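3. How shoppers asked for help

I spent most of November on the sales floor at the Nukville store, and I'll admit I went in with a pet theory. I figured people buying a fridge would want more help than people buying a TV. Siu-ming Tsang thought I had it backwards — and she was mostly right! Of the 23 TV shoppers we talked to, 20 asked a clerk at least one question before they paid. Most of the fridge people had already made up their minds at home.

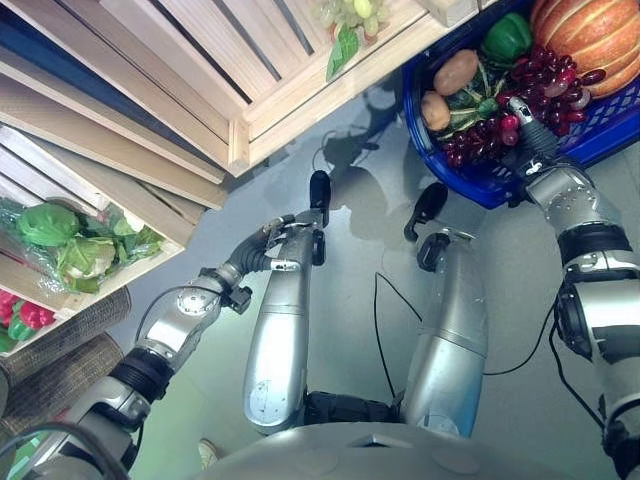

Figure 2. Two silver arms over a pale gray floor, one gripper reaching into a blue plastic basket.

3.1 What they asked

Price came up less than I expected (delivery was the big one, and then whether the old set could be hauled away). Pao-chu Kong sorted the questions into 9 groups, using the scheme from our Brallton pilot, and we argued over two of them for far too long. I still think "will it fit" and "will it fit through my door" belong together. We kept them apart in the tables.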